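Pendia叠衣服公开练习收场 164件衣物过床

本站快讯 7/31/19

Pendia的叠衣服公开练习今天下午结束。地点没变，还是Radebe路那个大厅，灰地面，进门往里走。床、床单、洗衣机、一堆待叠的衣服，都在一个厅里。下午两点开始，原定四点完，拖到快五点。

先说数。登记来的27人，过床的衣物164件，大部分是上衣，裤子少，外套更少。袜子没算进去，主办方说袜子算起来没完，单独装了一袋，下回再说。

练习由Themba Ngcobo带。他在Woltik做洗衣和衣物护理，做了多年，五月开始在Pendia开这个练习，一月一次。五月那次是在走廊上拼的桌子，衣服老往地上滑，大家意见很大。这次换成床。“床面大，衣服能整件摊开，袖子不用悬在外头。”Ngcobo开场就讲了这么一句，讲完直接上手，没有幻灯片。

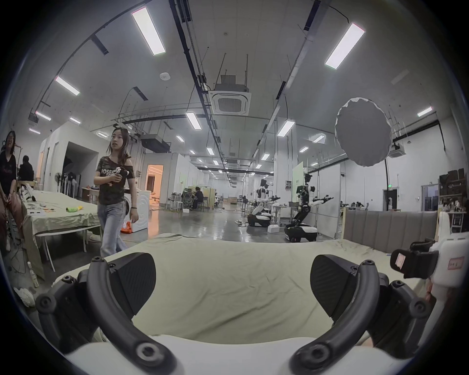

洗衣和叠衣放在同一个厅里，是这次改动最大的一处。以前衣服在别处洗好再搬来，搬一路皱一路，到了还得重新抖。Ngcobo提的要求很简单：洗衣机到床，走几步就到，中间别再经过第二个筐。现在那台白色滚筒洗衣机就和床在一个厅，旁边地上搁了个橙色的袋子，床上铺浅绿床单，床头是灰色软包的，竖条纹。床单Vistero出的，洗过几水，有点皱，有人提议先熨一下再开始，Ngcobo说不用，床单皱不影响叠，床单滑才影响。这话后面又重复了好几遍。

练习分两段。前一段单人叠，后一段两人配合抻平。

单人那段没什么新东西，来过的人都会：正面朝下，先收一侧袖子，再收另一侧，下摆往上折，折两次，翻过来。规定时间是一件不超过30秒。头几件没几个人做得到，后来慢慢就快了。最快的是一位姓罗的女士，退休前在服装厂做包装，她那一摞叠出来边是齐的，放在桌角，好几个人过去看。罗女士自己说太久没做了，手生，“以前一班下来是几百件，哪里还看表”。

也有卡住的。卡得最多的是软料子。针织的、洗旧了的圆领衫，一提就往下坠，刚对齐的肩线又跑了。Ngcobo的办法是别提领子，捏下摆的一小撮，往自己这边带，让衣服贴着床面走。捏的地方要小，捏大了一整片都跟着起褶。试了几回，有的人说好用，有的人说还不如原来的办法，各叠各的。

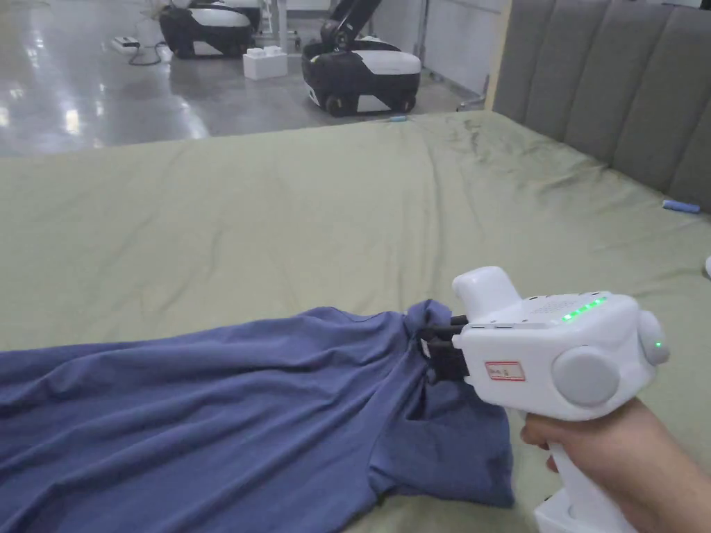

深色和浅色要不要分开叠，现场争了一会儿。一位先生坚持分开，理由是浅色衣服沾毛。Ngcobo的意见是洗的时候分，叠的时候不用分，按尺寸分更要紧，不然放进抽屉高低不平。最后折中，先按尺寸，同尺寸里再按颜色。这个折中多花了十来分钟，后面的休息就没有了，茶也是边叠边喝。

顺带提一下，大厅当天温度偏高，门开着也闷。有读者上个月来信问有没有空调，问了，主办方答复是有，在报修，八月再说。

后一段是两人配合，也是今天来的人最想学的。做法：一人拿住下摆，一人拿住袖口，两边同时往外抻，抻直了再落到床上，落下去的时候不能松手，松早了等于白抻。听着容易，做起来主要是两个人节奏不一致。一个已经开始放了，另一个还在拉，衣服就斜过去了。Ngcobo让大家出声数，数到三一起落。厅里一下子全是数数的声音，各组还互相数串了，有一组跟着旁边那组的三放了手，重来。

长袖比短袖难。长袖的袖子会自己打卷，抻的时候要先把袖口理开，不然整只袖子拧成一根绳，怎么抖都抖不平。遇到拧住的，Ngcobo的建议是别硬拉，放回床上，从肩往袖口推一遍，再重新拿。硬拉伤缝线，尤其是腋下那一段。他拿一件以前拉坏的旧衣服给大家传着看，腋下开了一道口子，大概手指长。

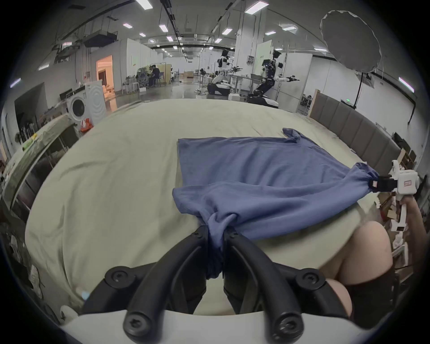
有人问床上叠和桌上叠到底差多少。Ngcobo没有给数字，只讲了他的感觉：床软，手掌压下去衣服会跟着陷，折线不如桌面上利索；好处是大，两个人抻开长袖有地方落。家里没有大桌子的，床就够了，在上面铺一层不滑的布。有条件的，桌面也铺布，四边固定住，别让布跟着衣服跑。用夹子也行，用重物压也行，他见过有人拿字典压的，他觉得也可以。

再说床单的事。Vistero这次出的床单是浅绿色，主办方原来想要白色，白的看衣服轮廓清楚，但白的不耐脏，一个下午下来没法看。绿的折中。叠深色衣服很好认，叠浅绿色衣服就有点麻烦，有一件薄荷色的短袖在上面找领口找了半天。下次颜色会不会换，还没定。床单今晚拆下来洗。

来的人里面带了自己衣服的占一半多。带来的衣服叠好自己带走，没带衣服的就用现场的。现场那批由Woltik收来，洗过，叠完之后装箱，下周送Radebe路尽头的旧衣点。旧衣点的要求是每箱写清楚尺寸和季节，以前送去的箱子没写，人家又全部拆开重来一遍，等于叠了两回。这次箱子上都贴了纸条，字迹各异，有一张写的“中号 夏”，底下又补了一行“有两件大号”。

装箱也有讲究，赶时间没全记下来，记几条：
厚的在下，薄的在上。
领口朝同一个方向。
箱子别装太满，合盖时手按一下能合上就行，要用膝盖压的就是多了。
箱口先折短边在折长边。

最后一条有人不服，说他一直都是先长边。Ngcobo说都行，封得住就好。

有一位母亲带着上小学的儿子来，小孩叠了七件，全是自己的衣服，叠完问能不能回家了。母亲说家里的衣柜上周刚整理过，没撑过三天。她今天主要想学的是怎么让小孩自己放进抽屉还能保持样子，Ngcobo教她竖着放，一件一件像书那样插进去，抽出一件旁边的不倒。回头有没有用，下个月再问她。
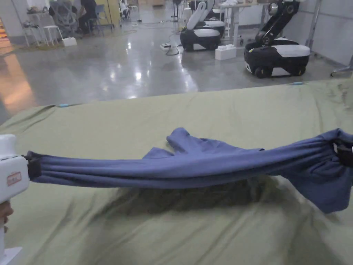

两端夹住抻蓝色长袖衣物，下方铺绿色床单，床单远端夹着浅蓝色小夹子。Pendia大厅。

费用方面，今天免费。五月、六月两次也免费。下一次起可能收一点场地费，具体多少主办方还在跟大厅谈，口头说法是不会超过一杯咖啡的价钱，书面的没有。本站拿到以后更新。

报名人数上，名单原来有39个，到了27个，没来的多数没有打招呼。Pendia那边有点不高兴，说下一次要提前一天确认，不确认的名额让给后面排队的人。排队名单目前有多长没有透露。

有人提出希望加一场专门讲床品的，被套、床笠、枕套。床笠呼声最高，四个角都是松紧的，怎么叠都是一团。Ngcobo答应了，说床笠他自己也是练了很久，两个角套两个角，套完摊平再折，讲起来五分钟，学会要一下午。这一场暂定放在秋天，日子没定，床笠请大家自己带，尺寸不限，最好是洗好晾干的，上次有人带了半干的，叠完放在箱子里，第二天有味道。

熨烫的内容暂时不加。电源不够，也怕烫到人。想学的可以去Woltik店里问，店里有熨台，平常下午人少，人少的时候师傅愿意讲两句。店里同时还收旧衣，要洗干净的，纽扣不缺的，内衣不收。

散场前有个小测，每人随便抽一件，叠完放到床上大家看，不打分。抽到连帽衫的几位叫苦。连帽衫的帽子往后折还是往里收，今天没讲到，Ngcobo临时补了一下：帽子向下翻，摊平，跟后背叠在一起，绳子塞进帽子里面，不要露在外头，不然跟别的衣服缠。有人叠完厚得像枕头，他说正常，料子厚，挑个深点的抽屉就是了。

罗女士抽到一条围巾，三下两下卷好了，说这不算。又抽了一次，是一件衬衫，扣子从上往下隔一颗扣一颗，翻过去，收袖，折，领子立得好好得。现场有人拍了视频，说回去给家里人看。

收拾场地花了差不多二十分钟。掉的东西：一串钥匙，一只儿童袜，都放在门口，认领的带上名字去找前台。钥匙上有个蓝色的塑料牌。

下一次练习在八月，具体日期等Pendia通知，报名还是打原来的电话，或者到大厅门口写在本子上。写的时候请把电话号码写清楚，这次有两位的号码少一位，联系不上。

（本站记者 稿件匆忙，有出入的地方请来信更正）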